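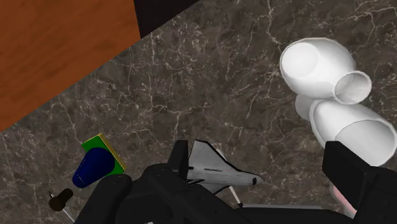
Wie oft muss ein Zweifingergreifer in einer Aufräumzelle neu eingestellt werden?

Bei uns alle 400 Betriebsstunden, dazu nach jedem Fingerwechsel und nach jedem Zusammenstoß, den jemand zugibt.

Start Werkstatt Galerien Zellen Kontakt Suche

Lesezeit: 7 Minuten

Diese Seite verwendet Cookies, damit wir wissen, welche Galerie Sie nicht zu Ende angesehen haben. Einverstanden / Einstellungen

Zelle Prillitz: Einrichten, Pflegen, Nachziehen

Die Zelle Prillitz heißt nach dem Ort, an dem sie zuerst stand, und wurde beim Umzug nach Narnbridge nicht umbenannt, weil der Name schon auf zu vielen Ordnern klebte. Sie räumt Haushaltskram von Arbeitsplatten. Es gibt sie zweimal: einmal als Maschine mit Kabeln und Klemmkasten und einmal als Rechenmodell, in dem wir alles ausprobieren, was die Maschine übel nehmen würde. Eingerichtet und gepflegt werden müssen beide. Das Rechenmodell verliert zwar kein Fett, dafür verliert es nach jedem Update etwas anderes.

Betreut wird die Zelle von Brisa Sandoval (Mechanik, Elektrik, schlechte Nachrichten) und von Crisóforo Meléndez (Simulation, Steuerung, Kaffee). Der Verfasser dieser Zeilen hält die Taschenlampe und schreibt die Bildtexte.

Zum Titelmotiv

Gerechnet, nicht fotografiert: Küchenplatte in dunklem Marmor, der schwarze Greifer und in der Lücke zwischen den Fingern ein Space-Shuttle-Modell. Der blaue Becher liegt quer auf einer grünen Fliese, rechts liegen zwei weiße Gefäße übereinander. Die Raumfahrt war im Pflichtenheft nicht ausdrücklich vorgesehen, sie fällt aber unter »Kleinteile, unregelmäßig«.

Vor dem ersten Handgriff

Hauptschalter aus, Schloss dran, Schlüssel in die Hosentasche. Zur Hosentasche gibt es eine Betriebsanweisung, zwei Seiten lang, mit Unterschriftenfeld.

Druckluft ablassen und am Manometer prüfen. Das leise Zischen danach kommt vom Nachbarraum, da haben wir lange gesucht.

Der Arm hat Bremsen an allen Achsen. Sandoval legt trotzdem den Holzbock unter den Unterarm. Der Bock stammt noch aus Prillitz und hat inzwischen eine Inventarnummer.

Der Flansch

Vier Schrauben, über Kreuz angezogen, mit Drehmomentschlüssel. Wer das nach Gefühl macht, bekommt ein Gefühl dafür, wie lange eine Neukalibrierung dauert.

Passstift vor dem Fügen abwischen. Ein Span unter dem Flansch kippt die Finger so wenig, dass man es nicht sieht, und so weit, dass jeder flache Gegenstand verfehlt wird. Im Mai haben wir damit zwei Tage verbracht und dabei die Kamera, die Software und zuletzt die Tischplatte verdächtigt. Die Tischplatte war eine Idee des Verfassers.

Der Stecker hat eine Nase. Die Nase zeigt zur Armvorderseite. Am Stecker selbst steht etwas anderes, das ist bekannt.

Die Finger

Unsere Finger kommen von Tavares, als Rohlinge, und werden hier auf Maß gebracht. Satz A ist für Schmales, Satz B für alles, was rollt. Beide Sätze sind schwarz, beide liegen in derselben Schublade, und die Gravur ist auf der Seite, die man nach der Montage nicht mehr lesen kann.

Greifflächen mit einem fusselfreien Tuch reinigen. Kein Bremsenreiniger. Der Belag wird davon erst wunderbar griffig und am nächsten Morgen bröselig.

Parallelität prüfen wir mit zwei Endmaßen, oben und unten zwischen den Fingern. Klemmt das obere und fällt das untere heraus, sitzt der linke Finger schief. Im umgekehrten Fall sitzt er auch schief, nur anders.

Öffnungsweg einmal ganz auf, einmal ganz zu, dabei zuhören. Ein Knacken kurz vor dem Anschlag bedeutet meistens eine trockene Führung. Meléndez hört es nie, Sandoval hört es durch zwei Türen.

Schmieren

Ein Tropfen je Führung, mit der Spritze, dann dreimal durchfahren und den Überschuss abnehmen. In der Anleitung steht »sparsam«. Mein Vorgänger verstand darunter offenbar eine Tube.

Das Fett kommt aus dem Schrank links, Fach mit dem Deckel. Im Fach ohne Deckel liegt Wärmeleitpaste. Die Verpackungen sehen sich ähnlich, die Folgen leider gar nicht.

Kabel und Schlauch

Das Schleppkabel bekommt am Handgelenk eine Schlaufe, die bei voller Drehung noch Luft hat. Zu kurz, und es reißt am Stecker. Zu lang, und es hängt sich an jeden Henkel, der auf der Platte steht. Wir haben beide Varianten gründlich erprobt.

Kabelbinder schneiden wir bündig ab. Die spitzen Enden haben bei uns mehr Verbandsmaterial verbraucht als der Roboter selbst.

Die Zugentlastung stammt von Stiltari und war als Übergangslösung gedacht. Sie ist das einzige Teil der Zelle, das noch nie getauscht wurde, und wird deshalb mit einem gewissen Respekt behandelt.

Nullpunkt

Der Arm fährt auf eine Messspitze in der Tischecke, sieben Anfahrten aus sieben Richtungen. Danach rechnet die Steuerung den Werkzeugpunkt aus und meldet »gut« oder eine Zahl. Bei der Zahl fängt man von vorn an.

Die Messspitze ist empfindlich und hat eine Schutzkappe. Mit aufgesetzter Kappe ergibt die Messung ein hervorragend reproduzierbares, vollkommen falsches Ergebnis. Darum hängt an der Kappe jetzt ein rotes Band, das so lang ist, dass es gelegentlich mitgegriffen wird.

Das Licht bleibt beim Einmessen der Kamera so, wie es im Betrieb ist. Wer für bessere Sicht die Deckenlampe einschaltet, misst eine Zelle ein, die es nach Feierabend nicht mehr gibt.

Das Rechenmodell

Auch der simulierte Greifer hat einen Wartungsplan. Sandoval hält das für eine Unverschämtheit, bis die Fingermaße nicht stimmen. Nach jedem Nacharbeiten an der Maschine trägt Meléndez die neuen Maße nach, sonst üben wir dort mit Fingern, die seit Wochen im Schrott liegen.

Reibwerte sind die Stellschraube, an der alle gern drehen. Zu wenig, und jede Tasse flutscht davon wie Seife. Zu viel, und der Greifer hebt sie mit der Fingerspitze an, was auf der Videowand großartig aussieht und an der Maschine niemals passiert.

Glänzende Gefäße und gemaserter Stein bleiben ausdrücklich im Programm. Auf einer matten grauen Platte mit matten grauen Würfeln kommt unsere Kamera immer zurecht, nur besitzt kaum jemand so eine Küche.

Die Gegenstände werden zufällig auf die Platte gestreut. Der Zufall hat einen Sinn für Humor und eine Vorliebe für Haufen. Aussortiert wird trotzdem nur, was ineinandersteckt oder durch die Platte fällt.

Der letzte Abnahmelauf umfasste 2.224 Griffe. Davon sind 320 als Fehlgriff im Protokoll gelandet, und die meisten betrafen liegende Gefäße mit offener Mündung. Der Greifer fährt dann gern mit einem Finger hinein und wartet auf Anerkennung. Meléndez hat den Anfahrwinkel geändert. Seither nimmt er sie von der Seite, und wir haben ein neues Problem mit kleinen Dingen, die darunter liegen.

Nach dem Zusammenstoß

Erst Stopp, dann schauen, dann fragen, wer es war. Die Reihenfolge wird in dieser Werkstatt gelegentlich umgedreht und kostet dann einen Finger, zum Glück nur einen von Tavares.

Finger abnehmen und auf die Messplatte legen. Wackelt er, ist er krumm. Nicht zurückbiegen! Es gibt im Haus genau eine Person, die einen Finger erfolgreich zurückgebogen hat, und der hat danach eine Schicht gehalten.

Flansch auf Druckstellen prüfen, Schrauben durch neue ersetzen. Die alten kommen in das Glas auf der Fensterbank. Wozu das Glas da ist, konnte bisher nicht geklärt werden, aber es ist fast voll.

Logbuch ausfüllen. »Roboter hat komisch geschaut« ist kein Fehlerbild, auch wenn es an zwei Stellen schon so steht.

Verschleißteile im Regal

Fingersatz A und B, je einer in Reserve. Belagstreifen, selbstklebend, kühl lagern. Der Kühlschrank mit den Getränken ist dafür nicht freigegeben.

Stecker mit Nase: zwei. Stecker ohne Nase: eine ganze Kiste, Fehlbestellung, bitte mitnehmen.

Endmaße liegen im Holzkasten und gehören nach dem Gebrauch dorthin zurück. Das dritte von links fehlt seit dem Umzug. Wer es in Narnbridge unter einem Monitor findet, bringt es bitte mit, den Monitor kann man auch mit Papier unterlegen.

Wiederanlauf

Bock weg, Schloss ab, Luft drauf. Langsame Fahrt, Hand am Zustimmtaster, einmal leer auf und zu. Danach kommt der blaue Schaumstoffwürfel dran, der für jeden ersten Griff zuständig ist und entsprechend aussieht.

Gelingt der Würfel, folgen ein Becher und etwas Flaches. Erst dann darf Meléndez auf »Automatik« stellen, was er mit einer Feierlichkeit tut, die dem Knopf nicht ganz angemessen ist.

Sandoval bleibt noch eine Viertelstunde stehen und hört zu. Die nächste Einstellung ist im Plan eingetragen, mit Bleistift.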